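Werkdale Open Day Demonstration Set

Recorded at the Marent hall during the open day of November 15, 2021. Maintainer: Ilídio Peixoto. The set holds 1,018 episodes of basket handling on a white tabletop; 43 were run by visitors. Views come from a head camera and a wrist camera.

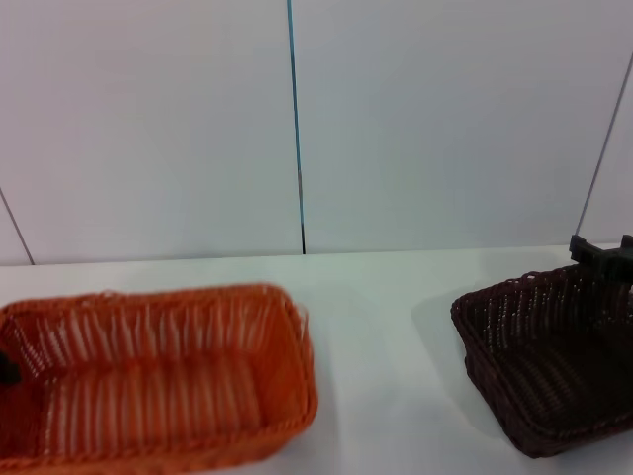
Head view. Orange and dark brown baskets, black gripper at the brown basket's back rim.

Wrist streams are stored separately and are not trimmed. Stretches with only background in view are kept. Filter them before training if they are not wanted.
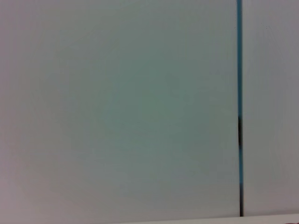 Wrist view. Pale panels with a blue strip between them.

Known issues: motion blur in some head frames; 3 episodes lack a wrist stream. Report errors to Abílio Rocha.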